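Nadero Revises Care Guidance for Oiled Wood Counters

9 June 2024

Countertop supplier Nadero has replaced its care sheet for oiled hardwood counters and tables. The new sheet shortens the waiting time after installation, changes the advice on cleaners and adds a section on joints between wood and stone. It applies to all oiled tops sold under the Wirnon and Genetti names. Lacquered tops are covered by a separate sheet and are not affected.

The main change concerns the first weeks of use. Owners were previously told to keep standing water off a new top for 28 days after the last coat of oil. The period is now 23 days for tops finished at the factory. Tops oiled on site keep the longer period, as room temperature and coat thickness vary from one house to the next. Light use, including setting down dry dishes, is allowed from the fourth day in both cases.

Re-oiling is now set at every 12 months for kitchen counters. Areas next to a sink may need a coat sooner. The sheet gives a simple test: place a few drops of water on the surface and wait. If the drops flatten and the wood under them darkens, the finish is worn and the area should be cleaned, dried and oiled. Dining tables and side tables are to be tested in the same way but have no fixed interval.

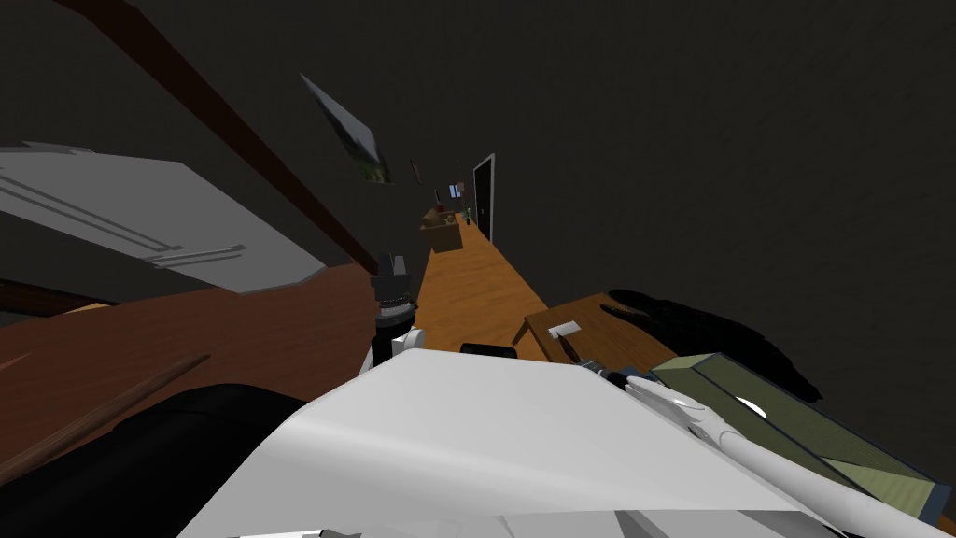
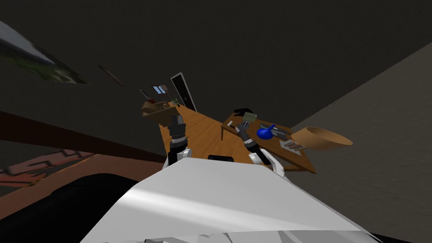
Wood surfaces with a visible grain, in simulated interiors. 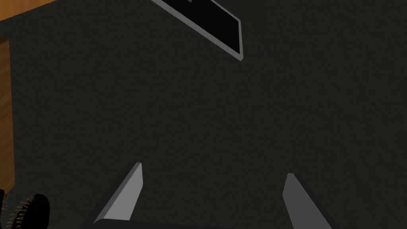

Cleaners containing ammonia or bleach remain excluded. Vinegar solutions, which the earlier sheet permitted when diluted, have been removed from the approved list. The recommended method is a damp cloth with a small amount of dish soap, followed by a dry cloth. Scouring pads should not be used on any oiled surface. Scratches that can be felt with a fingernail may be sanded by hand along the grain and then given two thin coats, with excess oil wiped off after each one.

The sheet also repeats the usual warning on oil-soaked rags. They can heat up and ignite when left folded or in a pile. Used rags should be spread flat outdoors to dry or stored under water in a closed metal container until disposal.

The section on joints is new. Where a wood top meets a stone or tile surface, Nadero now asks installers to leave a gap of 4 millimeters and fill it with a flexible sealant. A rigid filler cannot follow the seasonal movement of the wood and tends to crack or pull away from one side. The same gap applies where a top ends against a wall. Fasteners under the top must sit in slotted holes so that the boards can move across their width.

Installers working from the Nassar cabinet system should check the rail pattern before ordering. Older Nassar rails have round holes only and need an adapter strip, sold in packs that match the standard cabinet widths. Current rails are slotted and need no change.

The finish warranty keeps its present length. Claims must include the date of the last oiling and the name of the oil used. Printed copies of the new sheet will be packed with tops shipped from August, and dealers may hand out the old version until then, provided the page on cleaners is removed.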